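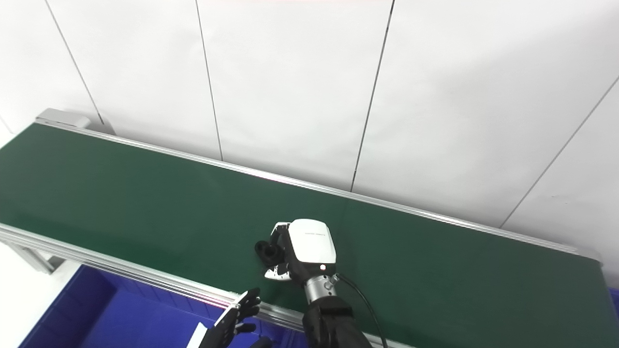
Figure 1. Configuration mixte : pince à droite, main polyarticulée à gauche.

Module Robotique de manipulation — Séance 7
Choisir un préhenseur pour le tri sur convoyeur
Polycopié distribué le 18 novembre. À relire avant le TP.

1. Objet de la séance

Les séances précédentes portaient sur la cinématique du bras et sur l'étalonnage de la caméra de tête. On s'intéresse maintenant à ce qui se trouve au bout du poignet. La tâche de référence est simple à énoncer : une pièce mécanique noire se trouve sur un tapis vert, il faut la saisir et la déposer dans un bac bleu. Le poste est celui de la plateforme Gotine, le bâti du robot ne change pas d'un essai à l'autre, seul l'équipement des poignets est modifié.

Deux configurations sont étudiées :
Configuration A (mixte) : une pince au bras droit, une main à plusieurs doigts au bras gauche.
Configuration B (symétrique) : une main à plusieurs doigts sur chaque bras.

Dans la suite, « pince Premia » désigne la pince de la configuration A et « main Arnus » les mains polyarticulées, quelle que soit la configuration. Le logiciel de commande est Dubey dans les deux cas.

2. Rappels de vocabulaire

Préhenseur : organe terminal destiné à saisir. On trouve aussi « effecteur », plus général, qui couvre les outils de vissage, de soudage, etc.
Course : écart entre l'ouverture minimale et l'ouverture maximale des mors.
Prise en pincement : la pièce est tenue entre deux surfaces opposées.
Prise enveloppante : les doigts entourent la pièce et le contact est réparti.
Degré d'actionnement : nombre de moteurs commandés indépendamment. À ne pas confondre avec le nombre d'articulations ; une main sous-actionnée a plus d'articulations que de moteurs.

3. La pince à deux mors

Sur la figure 1, la pièce est tenue entre les mors, côté tapis. Pour cette géométrie, le pincement convient bien : le corps est à peu près cylindrique, la collerette donne un appui et il suffit d'aligner l'axe de fermeture.

Avantages. Une seule grandeur à commander, l'ouverture. Le retour d'effort se lit sur le courant moteur, avec un seuil unique. La répétabilité est bonne et l'étudiant qui débute obtient une prise correcte dans la première heure.

Limites. L'approche est contrainte. Si la pièce est tournée de 90 degrés par rapport à l'axe des mors, il faut réorienter le poignet, ce qui coûte du temps et rapproche parfois l'avant-bras du rail. Le câble externe est un autre point à surveiller : il forme une boucle au niveau du poignet et longe l'avant-bras. Limiter la rotation du poignet dans Dubey avant tout essai, sans attendre de voir le câble se tendre.

Le boîtier de la pince masque aussi une partie du tapis vu de la caméra de tête. Quand la pince descend, la localisation visuelle de la pièce devient moins fiable. On fige donc l'estimation de pose avant la descente finale et on termine le mouvement en boucle ouverte.

4. La main polyarticulée

La main Arnus offre davantage de stratégies de prise : pincement entre le pouce et l'index, prise à trois doigts, prise enveloppante. En contrepartie, il faut choisir. Pour une pièce posée à plat et de faible hauteur, la prise enveloppante est exclue, le tapis empêche les doigts de passer dessous. Il reste le pincement du bout des doigts, qui demande une bonne précision en hauteur : quelques millimètres trop bas et les extrémités appuient sur le tapis, quelques millimètres trop haut et elles glissent sur le dessus de la pièce.

Seconde difficulté, la portée.

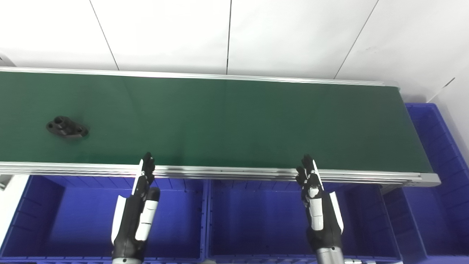

Figure 2. Configuration B. Les deux mains sont levées devant le rail avant ; la pièce est sur le tapis, plus loin que le bout des doigts de la main gauche.

Dans cette posture, la fermeture des doigts n'atteint pas la pièce. Il faut d'abord avancer et lever le poignet pour franchir le rail, puis redescendre côté tapis. La trajectoire comporte donc un point de passage supplémentaire, à placer au-dessus du rail. Un oubli de ce point de passage est l'erreur la plus fréquente dans les comptes rendus : le planificateur trouve un chemin direct et les doigts viennent heurter le profilé.

Choix du bras. La pièce se trouve à gauche, c'est le bras gauche qui travaille. La règle retenue en TP est celle de la distance horizontale minimale entre le poignet et le centre estimé de la pièce, avec une zone morte de 14 mm autour de la médiane pour éviter les hésitations d'un bras à l'autre.

Dépose. Les bacs placés sous le rail avant sont proches des mains, mais il faut repasser le rail avec la pièce. Le bac situé au-delà de l'extrémité droite du convoyeur est plus éloigné. On comparera les deux solutions en temps de cycle.

5. Protocole de comparaison

Chaque binôme réalise la même série sur les deux configurations. Le convoyeur est à l'arrêt pendant toute la série.

a) Poser la pièce à plat, collerette à gauche.
b) Ramener les deux bras en posture d'attente.
c) Lancer la détection, noter la pose estimée.
d) Lancer la saisie, puis la dépose.
e) Noter le résultat : réussite, glissement, contact avec le rail, abandon.
f) Recommencer en tournant la pièce d'un quart de tour.

L'effort de serrage ne dépasse pas la valeur par défaut. En cas de contact avec le rail, arrêt immédiat et retour manuel — ne pas relancer la trajectoire depuis le point de contact.

La campagne de la promotion précédente compte 293 essais, dont 175 en configuration A. Les fichiers sont sur l'espace du cours. Les effectifs étant inégaux, comparer des taux et donner les intervalles de confiance.

6. Points à traiter dans le compte rendu

Taux de réussite par configuration et par orientation de la pièce.
Temps de cycle médian, avec le détail approche / fermeture / transfert.
Classement des échecs par cause. Distinguer une erreur de localisation d'une erreur de prise : la pose notée à l'étape c) sert à cela.
Discussion : dans quel cas garder une configuration mixte a-t-il un intérêt ? Penser aux pièces dont la forme varie et à la réorientation d'un bras vers l'autre.

Rendu en janvier, un seul fichier par binôme, courbes légendées et unités indiquées. La séance 8 portera sur la saisie avec convoyeur en marche ; relire d'ici là le chapitre sur la prédiction de position.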